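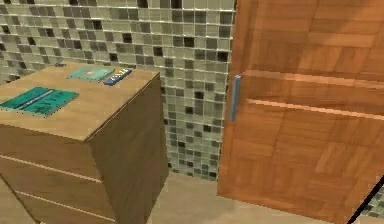
Figure 3. Chest of drawers without knobs or pulls, with a teal-green book or booklet among the small objects on top.

By Roswitha Janssen and Frauke Wegener | July
37 shares | 2 comments
Print this page | E-mail this article

4.2 Where the unread mail goes

Most of the literature on household paper treats the desk as its natural home. Our diaries suggest that the desk is where people say the paper is. Of the 163 households that kept a diary for us in Ziltley, 107 named a surface at hip height as the first stop for incoming mail, and the chest of drawers (Figure 3 gives the general type) was well ahead of the kitchen counter. The filing cabinet, where one was owned, held mostly batteries.

We call this first stop the landing. A landing has to be flat, close to a door, and officially used for something else. Wegener's earlier work in Stustska found the same pattern but blamed small apartments. The Ziltley homes are larger, and their owners have simply used the extra room to put down more envelopes.

Participants were asked to log each item when it landed and again when it left. The first instruction was followed well. The second produced a long silence, then a burst of entries on the evening before our visit, many in the same pen. We have kept these entries in the data set and marked them with a dagger. Readers who dislike daggers may wish to skip Table 5.

Items fell into two groups. Bills moved quickly, often within a day. Everything with the word "welcome" on it stayed. One household still had the Wustusine boiler booklet from a boiler it had replaced, and defended it warmly at interview ("you never know with Wustusine"). 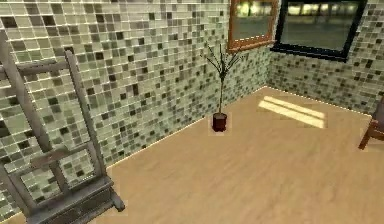
Page last changed: July, 4:40 p.m.

4.3 Floors, and the limits of the pile

We had expected the floor to act as overflow. It rarely did. Voß argues that people will tolerate any height of pile before they tolerate a second pile lower down, and our interviews bear this out. Asked about wood floors, respondents talked of sweeping; asked about tile, they talked of grout, at length, and we have cut the transcript accordingly.

Of the 502 items logged, 37 were ever recorded at floor level. Most were there by accident and were described in the diaries as "fell." Whether an item that fell and was left for a month should be coded as stored is a question on which the two authors differ. Janssen codes it as stored. Wegener codes it as fallen and has asked that this be noted. Both versions are given in the appendix, and the main result holds under either.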